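Visit to Huỳnh Joinery, Billton
Report for members, 2/23/20

Members of the Briten Woodcraft Society visited the Huỳnh joinery works at Billton at the invitation of the firm. The party was divided into two groups, one beginning in the timber store and the other in the finishing rooms, and the groups changed over after refreshments.

The timber store holds maple, ash and oak, all of it bought in as sawn boards and stacked under cover. Our hosts explained how moisture is checked on arrival and again before cutting. Boards that fail the second check go back to the racks, sometimes until the following September. Several members asked about the cost of holding so much stock, and were told that the firm regards it as cheaper than replacing a split table top.
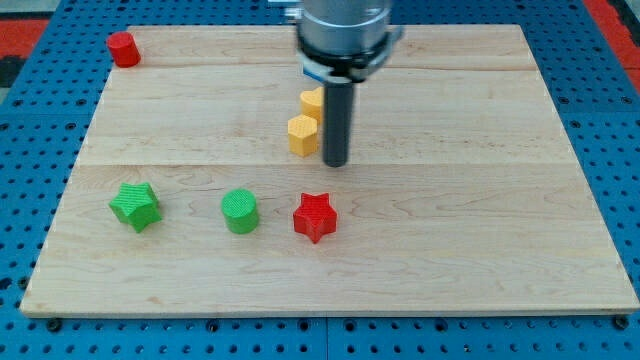 Edge jointing took up most of the discussion. The works prefers a plain glued joint for chopping boards and small tops, and keeps loose tongues for longer pieces. Grain direction is marked in chalk before gluing — a habit the Society has long recommended to its own beginners. The firm makes 700 boards a year for a kitchen supplier in Hurna, and these are oiled by hand.

The finishing rooms were warm and rather cramped, and those in the second group had less time there than they would have liked. Questions on food-safe oils were answered in writing afterwards, and copies may be had from the Society's office.

Parking at Billton is limited. Members wishing to join a repeat visit should share cars from Briten where possible and wear closed shoes.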